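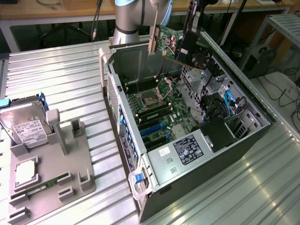 Capítulo 5. La célula ordenada: buenas prácticas para el montaje y desmontaje con robots

Pocas tareas enseñan tanto sobre normas de trabajo como abrir un ordenador de sobremesa con un brazo robótico. ¡Todo lo que puede salir mal en una fábrica cabe en una caja de ese tamaño! Una tarjeta de expansión sostenida en el aire sobre la torre, con el zócalo del procesador abierto y los contactos dorados al descubierto, plantea de golpe las preguntas de este capítulo: qué recorrido se permite a la pieza, qué zonas se declaran prohibidas mientras el brazo lleva carga y quién puede acercarse a la mesa.

Empezaremos por la regla que en el taller de Golcombe llaman «cada cosa en su nido». Toda pieza suelta tiene un alojamiento asignado en el útil de posicionado, y el programa no conoce otro destino para ella. Ayantu Moges, que redactó la primera versión de la regla, la resumía en dos frases: si una pieza no tiene nido, no entra en la célula; si el nido está ocupado, el ciclo no arranca. 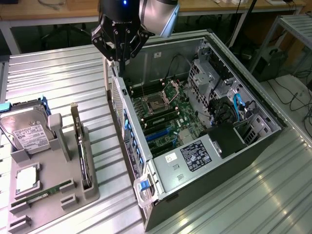

Figura 5.2. Torre abierta y útil de piezas, con el disco duro, el procesador y el módulo de RAM en sus alojamientos.

La segunda regla se refiere a la altura de paso. Entre el útil y la torre, la pinza viaja siempre por encima del elemento más alto de la mesa, y solo desciende en vertical sobre el punto de trabajo. Parece una pérdida de tiempo - los alumnos protestan siempre - hasta que se calcula lo que cuesta un zócalo con los contactos doblados.

La tercera es mi favorita: el registro de paradas. Henok Birhane propone anotar tres datos en cada interrupción, a saber, la posición del brazo, la pieza sujeta y la persona que autoriza la reanudación. Con un cuaderno bien llevado se aprende muchísimo de una célula, y en el apartado 5.3 analizaremos el de Golcombe página a página.

Antes de seguir, dibuje la planta de una célula que conozca y marque en ella los nidos, las zonas prohibidas y el lugar del operador. Volveremos a ese dibujo en los ejercicios.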